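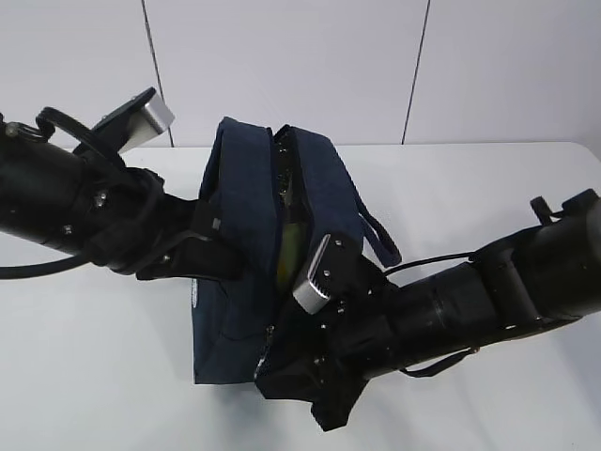
Tudor Crăciun wants to know why the arms kept squeezing after fault 29 came up. The Trakus controller holds its last grip force on that fault and does not release.

Can I pull the bag free by hand?
No. Press the stop first, then open each gripper from the Stoica menu.

Does a zipper cause it?
Fabric caught in a finger can. Check both grippers before restarting.

Comments
Radu Ardeleanu: Same fault twice in July, left side only.
Zilel: Menu is locked for 15 seconds after a stop.

Contact | © Clonby | Back to top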